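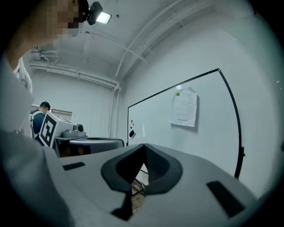

Elaine Marinho has run training courses for office staff in Curkiscombe for 23 years, and she says she has stopped believing in most of them. I went in expecting a sales pitch. I got an hour of complaints.

"People come out happy," she said. "Happy is easy. You give them a day away from email and a decent lunch."

What she doubts is that anyone works differently afterward. In August she wrote to 70 people who had taken her time management course and asked what they still used. She got 25 replies, and most named the same thing — writing tomorrow's list before going home.

"That takes five minutes to teach. We charge for two days."

I asked why she still charges for two days. She laughed, and didn't quite answer.
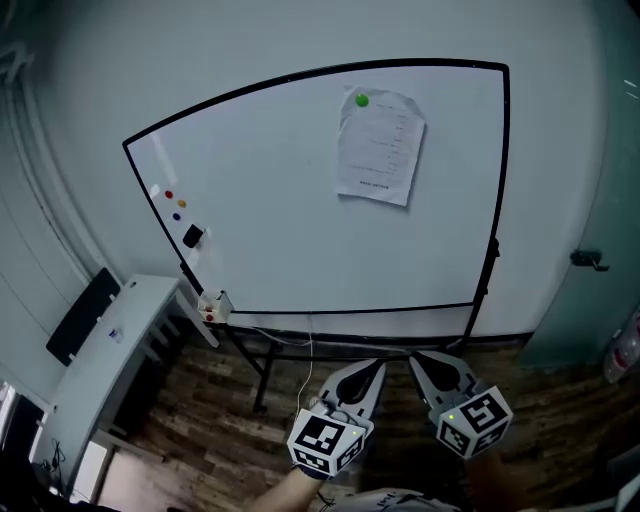 What the bosses want

Her clients, she said, mostly want a certificate. Mirela Sampaio, who buys training for Lacerda, disagrees. "Our people ask for these courses," she told me. Do they ask for them twice? She said she would have to check.

Marinho is now trying a half-day version. She has no proof it works any better, and told me so before I could ask.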